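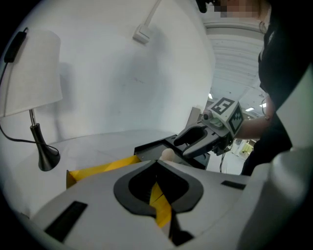

Table lamp with fabric shade on a white tabletop.

Drawing for Animation, Unit 4: Timing and Spacing
Tutor: Ilham Yusof
Handout revised July 19, 2021

Read these notes before the studio session and bring them with you. They replace the June version, which had the wrong exercise at the end.

Timing is the number of frames an action takes. Spacing is how far the drawing moves from one frame to the next. Two actions can have the same timing and look completely different. A ball that crosses the page in even steps looks mechanical. If the steps start small and grow, it seems to gather speed.

Key drawings come first. Mark the start, the end and any change of direction, then add the breakdowns. Leave the in-betweens until the keys have been checked. Most of the weak work last term had tidy in-betweens on top of keys that did not read.

Arcs: heads, hands and tails rarely travel in straight lines. Draw the path lightly in blue and place your drawings along it. Shu-fen Chung will show her pencil tests for the short film Rireck, where the paths are still visible under the line work.

Holds: a still pose needs enough frames for the audience to take it in. Try it longer than feels right, play it back, then trim.

Exercise
Animate a flour sack jumping off a low box. The whole action should last 90 frames, including the hold at each end. Line only, no colour or shading. Number every sheet in the bottom right corner and include your timing chart. Scan at 400 dpi and put the files in the Sement folder under your surname.

You will be marked on weight, clear poses and consistent volume. Neatness of line carries no marks at this stage.

Reading: Teoh, chapter on spacing charts. The library copy is for reference only.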